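Broltden Board Game Library
Progress report to the Agyeman Fund, first year of two
Prepared by Kofi Opoku, project lead

What we said we would do

Your grant was to set up a lending library of tabletop games in Broltden, with a second collection at Camholm once the first was steady, and to run regular play sessions in both. We are ten months in. Broltden is busier than we dared put in the application, Camholm opened a little late but is open, and I have enjoyed writing this report more than any I have had to do before.

Lending

Loans up to the end of last month stand at 2,164, against the 800 we put down as our target for the whole year. I checked that figure twice, then asked our librarian to check it, and it holds. Part of it is renewals, which our system counts as fresh loans, so next year I would like to report the two separately. Even with renewals taken out we are comfortably past the target.

What goes out is a lovely mixture. The co-operative games are hardly ever on the shelf, especially the short ones you can teach in five minutes. Trick-taking card games have done far better than I expected (I bought three as an experiment and we now have a whole drawer of them). The big campaign boxes are slower, of course. One household has had the same dungeon crawler out since spring and renews it faithfully, and I haven't the heart to ask how far they have got. The long economic games go out mostly to the same dozen borrowers, who swap notes with each other in the back of the rule books. We have started leaving a blank card in each box for this, and some of those cards are now full on both sides.

We did get one thing wrong. I bought too many party games at the start, thinking they would be the way in for people who hadn't played since childhood. Families took home tile-laying games and light strategy games instead, and the party games mostly get used at our own sessions. I have stopped buying them.

Missing pieces

You asked about this at the six-month call. Every box has a contents card inside the lid and borrowers tick it off when they bring the game back. We weigh the larger boxes on return too, which was suggested by one of our regulars and works beautifully. A box that comes back light gets opened there and then. Losses have been small: a few wooden cubes, two dice, one sand timer (broken, and owned up to very sweetly) and a deck that went through a washing machine. Publishers have been kind about spares, although replacement cards can take weeks to arrive.

Sleeving the cards took far longer than planned. We had allowed two evenings for it and needed most of a month. It has been worth every minute, and I would put it in the budget as proper paid time if we were starting again.

Play sessions

Broltden runs a session every week and Camholm every fortnight. Our best attended evening so far was 16th November, when 62 people came and we ran out of tables before we ran out of games. We put down a blanket for the under-tens and they had a marble-flicking tournament on it that was louder than everything else put together.

The usual evening is gentler. We put out four or five games with somebody at each who knows the rules, and people sit down where they like. Teaching is what makes or breaks it. I used to think a good teacher had to know a game inside out, and having watched a lot of people do it this year I would now say the best ones start play early and explain the rest when it comes up. We have written this up as a two-page guide for new table hosts, which I will gladly send if other projects you support would find it handy.

We have 8 trained hosts across the two sites. I would like more at Camholm, where the same pair cover most sessions and can't both take a holiday at once.

Camholm

The Camholm collection opened later than planned. The room needed new shelving, the shelving came in the wrong depth, and square boxes stuck out far enough to be knocked by anyone passing. All sorted now. The collection is smaller and leans towards two-player games, after people there told us they mostly wanted something for a couple of chairs and a kitchen table. Abstract games do especially well. There is a keen little group working through everything we own with hexagons in it.

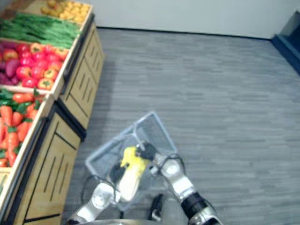 Opening hours have been the harder puzzle. We began with a weekday afternoon and saw very few people under retirement age, so we added a Saturday morning slot. Loans picked up straight away, and quite a few of the new borrowers had never been to a session. The afternoon stays as well. Those who come to it are devoted, and they are our most thorough card-tickers.

Burnach Games Weekend

We took a table at the Burnach weekend to show prototypes made by our own members, which wasn't in the original plan but cost only the van hire. Three designs went. One, a card game about running a ferry timetable, had people queueing to play it for most of the afternoon, and its designer came home with a notebook full of comments and a great many rules to cut. We would love to turn this into a small monthly design table at Broltden, with blank cards, cubes and a box of odd dice from charity shop games. It would need very little money.

Spending

We are slightly under on rent, over on sleeves and storage, and level on games. The full sheet is attached separately. I would like your agreement to move the rent underspend into a replacement fund for worn copies, as several of the most popular games have had so many outings that the boxes are splitting at the corners. Tape is holding for now.

Next steps

In January we will do a full stock check at both sites and close lending for a week while it happens. After that we want to train new hosts for Camholm, start the design table if you are happy with it, and try a home delivery run for borrowers who can't easily get out. Two people have already asked to be on it, and one has sent me a list of what she wants first, with the heavy economic games at the top.

You would be very welcome at any session. Let me know which evening suits and I will keep you a seat at the ferry game.

Kofi Opoku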